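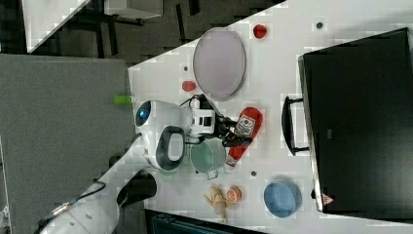

Preguntas frecuentes del banco Standik

Última revisión: marzo. Mantiene la página Lempi Saarinen, taller compartido de Skustbridge.

¿Qué es Standik?

El nombre que damos en el taller al conjunto de tablero, brazo y software con el que practicamos tareas de cocina con objetos. No es un producto ni se vende. Los planos y los scripts están en el servidor del taller, carpeta Vainio.

¿Hace falta ser socio para montar uno igual?

No. Los planos se pueden copiar. Para usar el nuestro sí hay que ser socio y haber hecho la sesión de seguridad.

¿Qué tablero conviene?

Uno blanco, plano y mate. El brillo genera reflejos que el segmentador confunde con bordes de objeto. El nuestro mide 710 mm de fondo y va atornillado a la estructura. Un tablero apoyado sin fijar se desplaza con las aceleraciones del brazo y obliga a recalibrar.

¿Se pueden usar los agujeros de fijación como referencia para la calibración?

Sí, como comprobación rápida. Son oscuros sobre fondo blanco y se detectan bien. Para la calibración completa usamos el patrón impreso: 20 capturas, repartidas por toda la superficie y con inclinaciones distintas.
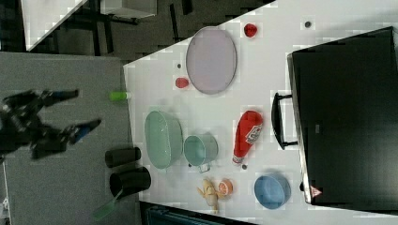 La elección de objetos depende de la pinza, y en concreto de su apertura y del material de las puntas. Antes de añadir una pieza al inventario se mide su dimensión menor y se anota por dónde se puede coger. Un bote de kétchup tumbado admite agarre transversal por el cuerpo; el plato ovalado grande, plano sobre la mesa, solo se puede coger por el reborde, y con dos dedos es de los casos más difíciles. Las puntas azules de la pinza se revisan antes de cada sesión — si hay holgura, se cambian las dos.

¿Alimentos reales o de juguete?

De juguete. La fruta real cambia de forma y de color, y ensucia las puntas.

¿Qué velocidad máxima se permite?

Para depurar, el 20 % de la nominal. Para ejecutar rutinas ya validadas, el 65 %. Por encima no se trabaja en el taller, aunque el controlador lo admita.

¿Cómo se guían los cables?

Con bucle de servicio en la muñeca y sujeción en cada eslabón. Un cable demasiado corto tira de la muñeca en los giros extremos; uno demasiado largo barre la mesa y arrastra piezas ligeras. Se comprueba recorriendo a mano todo el rango articular, con los motores sin par, antes de la primera ejecución.

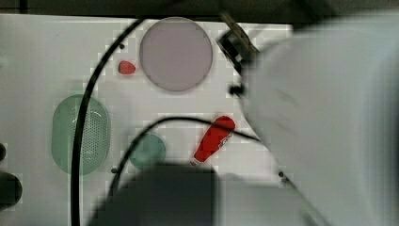

Cuaderno Tuvitz, n.º 65

El cuaderno recoge las incidencias de cableado y sus arreglos. Las más frecuentes son dos: cable que cruza por delante de una pieza y la oculta a la cámara cenital, y cable que se apoya en la mesa entre los objetos. En el primer caso el detector parte la pieza en dos; se corrige cambiando la pose de reposo, sin tocar el umbral. En el segundo hay que acortar el bucle.

Las imágenes del brazo en movimiento salen borrosas, ¿es un fallo?

No. Con la exposición actual el brazo se emborrona en los desplazamientos rápidos. Para localizar piezas solo se usan imágenes tomadas con el brazo parado.

¿Cuánto espacio hay que dejar entre objetos?

El ancho de la pinza abierta más un margen de 20 mm por lado. Los electrodomésticos se colocan en un extremo y se declaran en el modelo de colisiones como cajas, incluido el tirador de la puerta. 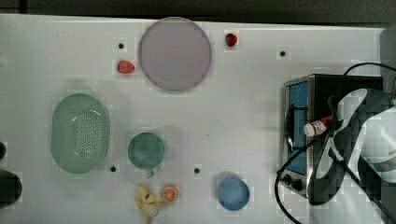

El planificador trata esas cajas como volumen prohibido, con la altura real más el margen. Si una trayectoria pasa por encima, hay que sumar también lo que sobresale de la pinza el objeto transportado; olvidarlo es la causa habitual de los roces con la esquina superior. El cable no está en el modelo y se vigila a ojo.

¿Cuántas ejecuciones hay registradas?

2.812, contando las abortadas. Se guardan todas, con el motivo de parada en el campo correspondiente.

¿Dónde se avisa de un fallo?

En el cuaderno, con hora y versión del script. Si afecta a la parada de emergencia, se corta la alimentación, se deja el aviso en el cuadro y se llama a Lempi.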